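The Level at Brindgate

The reservoir at Brindgate was built to hold its surface at 371 meters above the sea, and for most of its life it did. The gauge house stood on the east bank, over a stilling well connected to the lake by an iron pipe. A float rode in the well. A tape ran from the float over a wheel, and the wheel drove a pen across a paper drum. The observer changed the paper, wound the clock, and compared the pen with the brass staff on the outside wall.

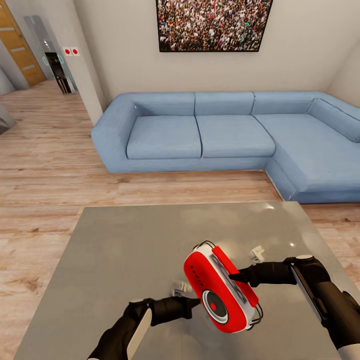
The observer who took over the post in August had come from the tide gauges at Stosach, where the water moved all day and a flat line meant a blocked pipe. The instructions at Brindgate were shorter. Read the staff at 6:40 in the morning. Enter the figure. If staff and pen disagree by more than 2 millimeters, reset the pen and enter the correction in the right-hand column. Send the sheets to the Trandau office at the end of the month.

The right-hand column went back through all the books in the cupboard. The observer read them in the evenings, there being no radio reception on the east bank. Corrections were small and fell on either side of zero, as they should. Tape stretches in warm weather. Paper swells. A clock spring loses force toward the end of its run, and a tired pen drags.

In the oldest book the corrections were of another kind. They were all in one direction, the pen reading higher than the staff, and each was entered in full and then struck out with a ruled line. Beside each stood the letter M.

The key inside the cover gave M as Mulligan. Mulligan was the village under the lake. It had been cleared before filling, and its road still ran down the west bank and into the water beside a sign giving the weight limit of a bridge that could no longer be reached.

The observer tested the pipe first. It was flushed from the lake end and ran clear. The float was taken out, dried, weighed, and found sound. The tape was replaced. For nine mornings the pen and the staff agreed, and the observer wrote a zero each time.

On the tenth morning the pen stood 14 millimeters above the staff.

The observer read the staff again, kneeling, with one eye shut. The lake was calm and the reading was easy. Inside, the trace showed a clean rise beginning at 2 a.m., a level stretch, and no fall. A rise of 14 millimeters over the full surface of the lake was a large volume of water, and there had been no rain. A rise in the well alone required a well cut off from the lake, with something filling it. The pipe was open. The two surfaces had to be the same surface.

The rule covered the case. The observer lifted the pen, reset it to the staff, and entered the correction. The next morning it stood at 14 again, with the same start and the same shape.

There was a lamp on a cord for inspecting the well. The observer lowered it to the water and saw the float sitting quietly and, on the concrete, a wet band above it. The height of the band was measured with a steel rule. It was 14 millimeters.

The letter to Trandau took most of an afternoon. It described the pipe test, the float, the tape, and the band, and it enclosed tracings. It asked what was meant by striking out an entry, and whether the practice should be continued. The observer left out any opinion.

The reply came with the next supply of drum paper. It said that the original survey of the valley had been made from a benchmark cut in the step of the Mulligan schoolhouse. The staff at the gauge house had been set later, from a different mark, after the first was submerged. The two had never been reconciled. An allowance of 3000 cubic meters was carried in the annual account under M and did not need to be reported by the observer. Entries should be made and struck out, so that the column would add correctly.

It did not say how a float in a well could know which mark it was being read from.

The observer read the letter twice and filed it in the back of the oldest book. The clock was wound. At 6:40 the next morning the staff was read, then the pen. The observer wrote 14 in the right-hand column, ruled a line through it, and put the letter beside it. Then the pen was left where it was, and the door was locked, and the observer walked up to the house to light the stove.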